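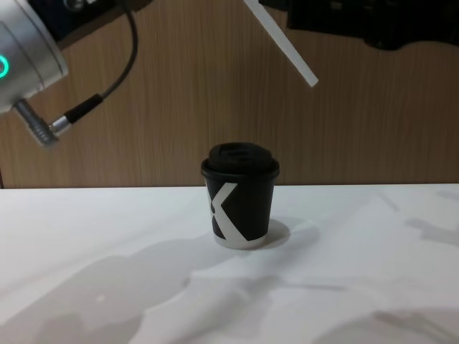

I wanted to write about floors this week, because floors are my weak side, but a coffee cup won. For three years I work in the small production hall of Skustora, where we pack kitchen goods, and at home I have two children and a kitchen that is never finished. So the question of whether a machine can take a chore from my hands is for me a very practical one. When people talk about it they like to begin with the big dreams, a robot that cooks the dinner and irons the shirts. I prefer to begin with one small black paper cup with its lid on, standing alone on a white table, and two robot arms above it. If you ask a child of four to bring you this cup, the child will bring it, maybe with some drops on the carpet. If you ask two arms, you must first have a long conversation.

Let me explain what I mean by a conversation. A paper cup is soft. The hand that holds it must press enough that it does not slip and not so much that the wall bends. It is also narrower at the bottom, so two flat fingers do not sit on it as they would sit on a box. And then there is the lid. The rim of the lid is wider than the cup, and a person who carries coffee knows without thinking that you do not lift by the rim. My colleague Custódio Arruda, who repaired packing machines before I learned to spell the word "conveyor," told me that he has seen more accidents with lids than with knives.

Black on white is a kind case, by the way. The table is plain, the cup is dark, and a camera should find it without much trouble. But look at the shadows. The arms throw big gray shadows on the table, and the cup has a small one of its own, and a machine must learn that a shadow is not a thing you can pick up. For you and me this is so easy that it is almost impossible to discuss. I tried to discuss it with my husband and he went to bed.

search this blog type and press enter

I should say where I stand, so that you can judge my opinion. On our shop floor we have machines since a long time. The one from Serrano closes boxes, 940 in an hour when it is in a good mood, and I have nothing bad to say about it. It does one movement with one size of box. When the supplier changed the cardboard last spring, a very little thinner, we lost a whole morning to adjust it. I would not call it stupid. It is a machine that was promised a certain cardboard and got a different one.

The household is the opposite of this. In the household nobody promises anything. My sister-in-law Natália Amaral once kept a notebook for a month of everything she picked up from the floor and tables of her apartment in Ustdale, and she arrived at 783 things. She did it to win an argument and she won it. I read the notebook with much interest. Socks of course, and cups, and half of an apple, one swimming goggle, a receipt stuck to a spoon. A machine for this job cannot have one movement. It needs to look at the receipt and the spoon and understand that these are two things with two different futures.

So can they do chores yet? My answer is: some pieces of chores. I think we make a mistake when we use the same word for the piece and for the whole. "Clearing the table" is not one action. You see the cup. You decide if it is finished, and with a lid on you cannot see inside, so you lift it a little and feel the weight. You look around for the person who may still want it. You carry it flat, in case. You take off the lid, you pour out the rest, you put the paper in one bin and the plastic in another, and in my town there is a fine of 40 if you mix them too often. The picking up, which looks like the difficult part when a machine does it, is maybe the easiest line in this list.

The feeling of the weight interests me the most. I tested myself at work. I closed my eyes and Custódio gave me cups, some empty and some with a bit of cold coffee, and I was never wrong. It took me no effort. An arm can also measure a weight, probably better than I can, in grams. But I did not measure anything, I only knew "somebody left a mouthful," and from this I knew also that I should not turn it upside down over the paper bin. The number and the meaning came together. I suspect that for a machine these arrive separately and somebody must introduce them to each other.

There is also the matter of two arms. I used to think that two was luxury. Then I tried to take the lid off a takeaway cup with one hand, and I invite you to try it, over the sink please. One hand must hold while the other one pulls, and the one that holds must know when the other one pulls. My son opened a yogurt with one hand when his wrist was in plaster, and we cleaned the wall afterwards.

Last December we had a visit from a salesman of Jikside, a polite young man, who wanted to sell us an arm for sorting returned goods. I asked him what happens when a box comes back with something strange in it. He said that the arm puts it to the side for a person. I liked him for this answer. I asked how many go to the side and he said it depends on the customer, and I liked that one less. We get about 300 returns in a busy week and I would say the strange ones are the ones that take our time. The normal ones are already quick.

I don't write this to be against it. My back is not young and I would be happy to give away the lifting tomorrow morning. If an arm can take every cup from every table in our canteen and bring it to the sink, and leave the thinking about bins to me, I will sign. What I ask is only that the demonstration is made with my cups, on my table, at the end of the lunch break, with the wet napkins and the crumbs and Custódio's newspaper on top of everything.

Next time I will write about the floors. I have bought a new mop and I have many opinions about it.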